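Skilomari open day at Plakdale, quick thread bc my train's in 23 min

Got in at 2, line at the door already. Free pens. Went straight for the two-arm station, paperwork handling, the one I came for

Loose printed sheets, an open black folder, an arm on each side. Paper is way harder than boxes, ask anyone whos tried it

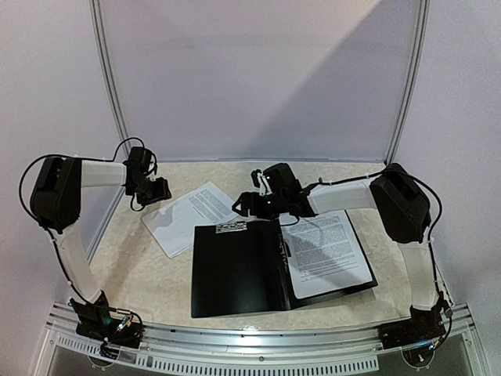
Drakos replied asking why not just buy a sheet feeder. Fair, but a feeder won't open a folder or work a clip for you

Asked the staff about stapled stuff. "Next year." ok

Talk upstairs was 57 slides. Fifty seven. Left at the pricing part

Trinditum has thier own open day Friday, will try to go. Platform 3, gotta run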